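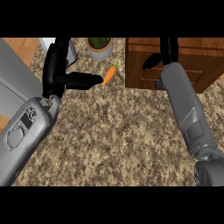
Postcombe Floor Pickup, simulated teleoperation set

README, revised August

Contents

1754 demonstrations of a two-armed robot retrieving objects from the floor of a simulated home. All were recorded by remote control. There is no scripted or planner-generated motion in the set. The carrot on carpet is one of 34 object and floor pairings.

The set was recorded to train imitation policies on low pickups, where the arms work close to furniture and the operator has little height to spare. It supersedes the tabletop set released under the name Inar. The two share a file layout but not an action space, and they should not be mixed without converting the actions first (see Conversion).

Task

Each episode starts with both arms in view and one loose object on the floor. The operator brings one gripper to the object, closes it, lifts, and holds until the recorder stops. The choice of arm is left to the operator. The other arm may be parked or moved out of the way, and its actions are recorded in either case.

Pushing the object before grasping is allowed. Contact with furniture is allowed but flagged in the episode metadata as contact_static.

Recording

Operators used the Leclerc leader arms, one per hand, with a trigger for each gripper. Leader joint positions are mapped directly to the follower. Commands and robot state are stored at 50 Hz. Camera images are stored at a lower rate and carry their own timestamps; align on time and do not assume a fixed ratio.

Operators saw the same head view that is stored in the set. Images are letterboxed with black bands at top and bottom. The bands are part of the stored image. Crop them before computing normalization statistics.

Each operator completed a practice block before recording. Practice episodes are not included.

Episode layout

obs/head: head camera images
obs/state: joint positions and gripper openings, left then right
action: commanded joint positions and gripper openings, same order
meta/arm: left, right or both, set by hand after recording
meta/success: true if the object was held at the last step
meta/contact_static: true if either arm touched furniture, walls or fixtures
meta/split: train or held_out

Failed episodes are kept. Filter on meta/success for plain behavior cloning. Splits were made by room layout, so a layout found in held_out does not occur in train.

Conversion

The script convert_inar rewrites the older end-effector actions as joint positions. It needs the robot model file from the Flidedholm simulator package. Episodes for which no joint solution is found are skipped and listed in a log.

Known problems

Carpet is simulated as a rigid surface with a texture. Fingers do not sink into it and small objects roll more easily than they should.

Thin parts of objects, such as leaves and stems, have simplified collision shapes. A grasp on one of these can look offset from the visible mesh.

In 3 episodes the gripper trigger dropped out and the opening value is constant throughout. They are marked success = false and have been left in place to keep the numbering stable.

Depth is not included. It can be rendered again from the saved simulator states, which are distributed separately.

Changes

Added meta/contact_static. Corrected the left and right order in obs/state for the earliest episodes. Removed duplicate episodes left over from an interrupted upload.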